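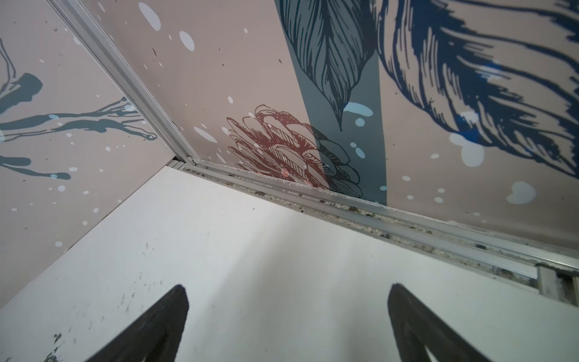 que microcrédito não é esmola, que quem pede emprestado paga, e que eu devia parar de escrever "ajuda" no relatório. Foi a primeira coisa que ouvi hoje de manhã, ao telefone, da parte da cooperativa. Tem razão, acho. Risquei "ajuda" em quatro sítios. Ficou "financiamento". Soa a banco, mas pronto.

Tempo de leitura: 3 min

setembro de 2023

Escrevo à pressa, a carrinha para Nindel sai daqui a nada e ainda não fiz o saco.

Reunião do grupo de poupança ontem à noite. 19 mulheres, quase todas da antiga fábrica de conservas. Fechou e ficaram sem indemnização, uma carta e adeus. Agora é uma que faz pão, outra que arranja roupa, duas que criam galinhas a meias e discutem por causa das galinhas. Discutiram outra vez ontem. Meia hora de galinhas. Não pus na acta.

O fundo tem 529 em caixa. Bateu certo à segunda contagem, à primeira faltavam 40, estavam dentro do caderno das presenças. Susto. Temos de comprar um cofre decente, já digo isto desde a primavera.

Pedido novo: 245 para um forno em segunda mão. É a padeira. O forno velho só aquece de um lado e ela roda os tabuleiros a meio, perde fornadas inteiras. Quer vender para a cantina da escola, que lhe pede mais do que consegue fazer. Fez as contas num papel de embrulho, melhores do que as minhas. Votaram a favor, menos uma, que quer que se espere pela feira de novembro para ver como correm as vendas. Não disse que não, disse que se esperasse. Ficou escrito assim.

O que me preocupa é o prazo. A Siltance quer reembolsos mensais, iguais, certinhos. Quem vende pão recebe todos os dias, tudo bem. Quem cria galinhas recebe quando calha. Já expliquei isto duas vezes por email, respondem com o mesmo anexo. Vou ter de ir a Dronmont falar com eles cara a cara, ou seja um dia inteiro de viagem por causa de uma tabela.

E ainda a Liang, que prometeu as máquinas de costura "até ao fim do verão". Pois. O verão está a acabar. Três mulheres inscritas na formação e uma máquina a funcionar, que encrava. Telefonar amanha sem falta.

Imprimir | Enviar por e-mail

Mais tarde, já na carrinha, letra horrível desculpa diário.

Fiquei a pensar numa coisa de ontem. No fim, a arrumar as cadeiras, uma das mais velhas disse que na fábrica nunca lhe tinham perguntado a opinião sobre nada, trinta anos à linha, e que agora lhe perguntam tudo e cansa. Riu-se. Eu também, mas depois não tinha assim tanta graça. Pomos muito em cima delas: reuniões, contas, votar, formação, e ainda os filhos e a sogra doente. Ver se passamos as reuniões para de quinze em quinze dias. Perguntar primeiro, claro (mais uma pergunta).

Comprar: caderno novo, pilhas, envelopes. Levar o recibo do forno para assinar. Não esquecer a chave da sala, que da ultima vez ficámos todas à porta, à chuva.

Dor de cabeça. A estrada está péssima depois da ponte, não dá para escrever mais.

Este site utiliza cookies para melhorar a sua experiência. Aceitar | Saber mais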